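Innentür schleift am Boden, kürzen oder Bänder einstellen?

Türschwelle29
Moin zusammen, wir haben im Flur neuen Boden bekommen und jetzt schleift die Tür zum Arbeitszimmer. Auf der Schlossseite fehlen ungefähr zwei Streifen Papier, auf der Bandseite geht es gerade so. Blatt ist Holz, furniert, Hersteller laut Rechnung Jotelum. Muss ich unten absägen oder bekomme ich das über die Bänder hin?

Iglesias_C
Wenn sie nur auf der Schlossseite schleift, hängt sie. Erst Bänder, dann Säge. Das obere Band eine halbe Umdrehung Richtung Zarge eindrehen, einhängen, prüfen. Meistens reicht das.

Geststead
Sehe ich anders. Bei neuem Boden ist schlicht zu wenig Luft da. Unter der Tür sollten 4 bis 5 mm frei sein, sonst hast du beim ersten Steinchen einen Kratzer im Belag. Ich würde direkt kürzen.

Iglesias_C
Gekürzt ist gekürzt. Die Bänder kann man zurückdrehen.

Türschwelle29
Wie viel kann man denn überhaupt wegnehmen? Das Blatt ist innen Röhrenspan.

Geststead
Unten sitzt ein Rahmenholz, da gehen ein paar Millimeter immer. Tauchsäge mit Schiene, feines Blatt, Schnittkante vorher abkleben und mit dem Cutter anritzen. Danach die Kante versiegeln, sonst zieht sie beim Wischen Wasser.

Kellerwerkbank
Zum Abkleben kein billiges Kreppband nehmen. Bei mir hing nachher Furnier am Band. Und das Blatt zu zweit aushängen, meins hat das Parkett erwischt.

Türschwelle29
Zwischenstand: oberes Band eingedreht, wie Iglesias_C geschrieben hat. Schlossseite ist jetzt frei, dafür klemmt es oben leicht am Falz. Also wohl doch beides.

Iglesias_C
Dann das untere Band minimal raus. Falzluft oben und seitlich soll ringsum gleich aussehen. Wenn das stimmt und unten immer noch zu wenig Platz ist, hat Geststead recht und du musst sägen.

Geststead
Sag ich doch.

Kellerwerkbank
Ich häng mal was an.
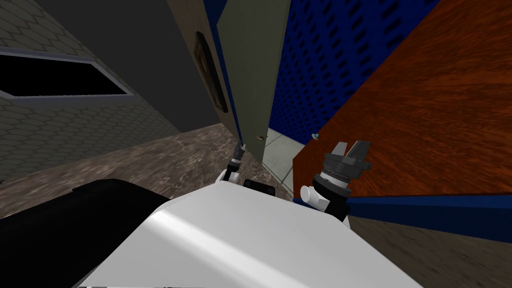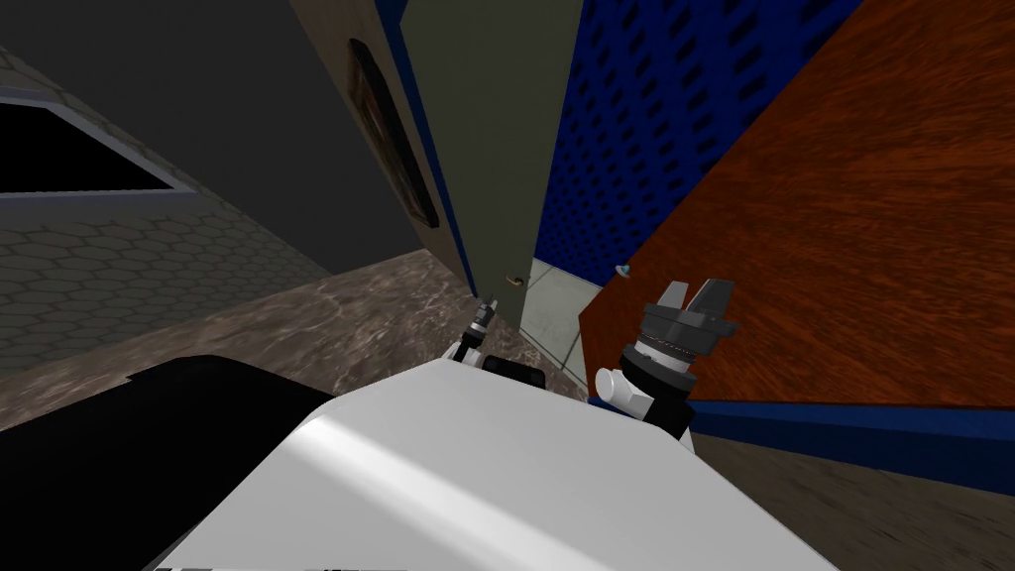
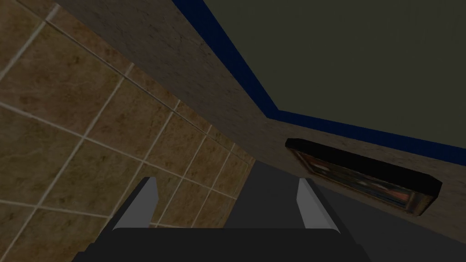
Türschwelle29
Womit versiegelt man die Schnittkante am besten, damit sie beim Wischen kein Wasser zieht?

Geststead
Klarlack oder Hartwachsöl, zweimal dünn mit dem Pinsel auftragen und dazwischen trocknen lassen. Vorher die Kante mit feinem Papier brechen. Erst wieder einhängen, wenn die zweite Schicht durchgetrocknet ist.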